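Block time padding on the short regional sectors 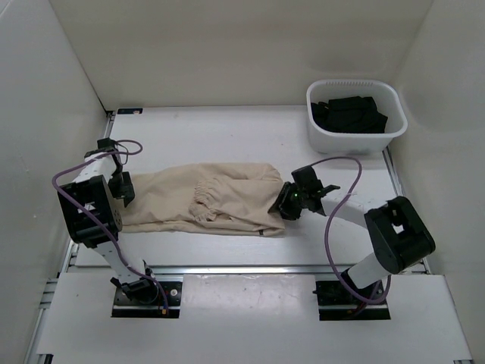 Category: Airline Operations > Scheduling and Network

slotwise
Posts: 661
Looking for input from anyone who has worked the planning side. Relier published its winter schedule Monday and the Cekell to Distwood sector has gone up again. It is a 300-mile leg. Scheduled block is now 16 minutes longer than it was two winters ago, same aircraft type, same filed cruise level. Wheels-up to wheels-down time has not moved by anything I can find in the tracking data. All of the growth is on the ground or it is padding.

Is this a taxi-out problem at Cekell or an on-time performance exercise?

rampfreq
Both. Cekell went to a single departure runway for the morning bank when the east taxiway closed for resurfacing. Taxi-out in that bank is ugly. The evening rotation does not have the same issue, but Relier uses one block value for the whole day on that pair, so the evening flight inherits the morning number.

slotwise
Posts: 661
One value for the whole day explains a lot. Most carriers I follow set block by departure window. Is that a system limitation?

rampfreq
Policy. The software takes a value per flight leg per season. Somebody decided it was simpler for crew pairing if the number did not change.

deadhead_dan
Disagree with calling it padding. Block is set to a percentile of historical actuals. If the planner targets the 65th percentile and the distribution develops a long right tail, the block goes up even if the median stays put. You are comparing airborne time, and airborne time is the least variable component. Pull gate-out to gate-in and look at the spread.

slotwise
Posts: 661
I did pull gate to gate. Median is up a little, spread is up more. Early arrivals are also up a lot, and half of them sit waiting for a gate at Distwood. A tail effect should not produce that many early arrivals unless the percentile target moved too.

deadhead_dan
It would if the tail is confined to one bank and the block is applied to all of them, which is what was just described. The evening flights come in early, the morning flights come in close to schedule. Split your sample by departure hour before you conclude the target moved.

slotwise
Posts: 661
Fair. Will split it.

Kilo_Papa
Cost side, for what it is worth. Where pilots are paid the greater of scheduled or actual block, extra scheduled minutes are paid whether they are flown or not. A planner who adds them has to get that past finance. On a turboprop doing six legs a day it can also cost you the last rotation, either on duty time or on the curfew at the outstation. I do not believe anyone does this casually.

rampfreq
They do it when the capacity purchase agreement has an arrival performance clause. The penalty for missing the threshold can be larger than the crew cost.

Kilo_Papa
Do you know that Relier has such a clause, or are you assuming?

rampfreq
Assuming. Most regionals flying for a partner have some version of it.

Kilo_Papa
Then it should be labeled as an assumption.

tailwind_ops
Nobody has mentioned connections. Distwood is a 35-minute minimum connect for domestic. Adding block moves the published arrival later and breaks the legal connection to anything leaving inside that window. On the new schedule the Cekell morning flight no longer connects to the Pretorius departure. It did last winter. Passengers are now shown the midday flight instead, with a layover over three hours.

slotwise
Posts: 661
Confirmed, I see the same thing. The Pretorius connection is gone from the booking engine, although the inbound usually blocks in with enough time to make it.

deadhead_dan
"Usually" is what the percentile is for. I would still sooner have a realistic arrival time than a connection that misconnects 2 days out of every week.

tailwind_ops
Retiming the Pretorius departure by ten minutes would have kept both. That flight has slack at the other end.

rampfreq
Gate availability. That position turns another aircraft right after.

slotwise
Posts: 661
Split by departure hour, as requested. Morning bank: taxi-out is well up and block is close to the 65th percentile. Evening: block is above the 90th. Single value applied to two different distributions. I withdraw the on-time performance theory for the morning flight and keep it for the evening one.

deadhead_dan
You do not need it for the evening one either. Same cause.

Kilo_Papa
Is the taxiway due back before the summer schedule loads?

rampfreq
January was the last date I saw in the notices, and it has slipped before. Even if it opens, the block will not come down until they have a season of new actuals.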